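Filed under: Workshop Tips > Software & Planning
February | By Şengül Kaplan

We use cookies to remember your settings. Carry on reading and we'll take that as a yes.

Tips for Labeling Folding Clips Without Losing Your Whole Evening

A few of you wrote in after my piece on camera calibration and asked how I get through the labeling for Redo, my little folding planner (it takes a garment on a bed and works out which bit to pinch next). I keep putting off the answer since my system grew up in bits and pieces, like most kitchens do, but it has settled down nicely this winter, so let me pass it along while it's fresh!

First, name your steps the way you'd say them to a helper at the laundry table. I started out with codes like F2-L, and by the time I had 200 clips I was squinting at a crib sheet all evening. Now it's "sleeve in," "bottom up," "flip over," and the planner reads those labels just as happily. Keep the list in one plain text file and back it up.

Second, mark the grasp before you mark the fold. Step through slowly until the fingertips meet the cloth, put your mark down, then go on to the fold itself. If you do it the other way around you end up scrubbing back and forth, and your wrist will complain.

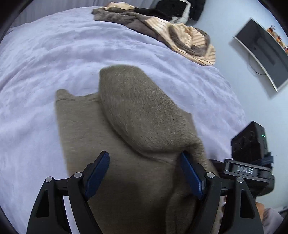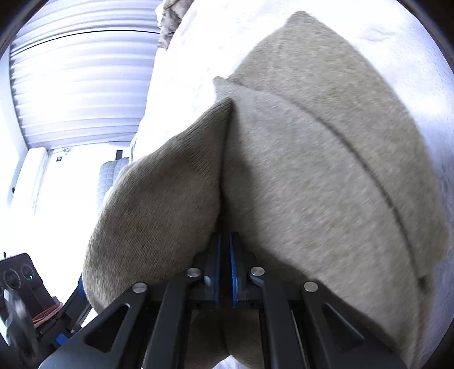

My own trouble for the longest time was the segmenter, the part that decides which pixels are garment and which are bed. I had tuned it on bright dish towels, and it did beautifully on them, so I assumed (silly me) that anything soft would do. Knits and fleece are a different kettle of fish. Take the beige knit on the white cloth, with one layer lying over the next in nearly the same color: the only thing telling you where one stops and the other begins is a dark curved line of shadow. A mask drawn by color alone will swallow the lot as one blob. What helped me was adding a second label, just a line traced along each overlap edge, and letting the planner look at those lines before it picks a pinch point. I traced 148 of them by hand with a pot of tea at my elbow, and it was well worth the bother.

Ribbing is your friend, by the way. Cuffs and hems have a texture the software can hold on to, so give them their own label if your tool allows it. I use Skenura for tracing, and you can set up a shortcut key for each label, which saves a world of clicking.

One more on planning. Don't ask for the whole fold at once. I have Redo plan a single pinch and a single move, then look again, as cloth never lands quite the way you pictured it. My longer plans looked lovely on the screen and went to pieces by the second sleeve.

Finally, name your folders by garment type and then by fabric. My old Drelley drive had 1,111 files in one heap, and sorting them took me most of a weekend. I'll go into the folder layout next time, along with the settings I use for dark fleece.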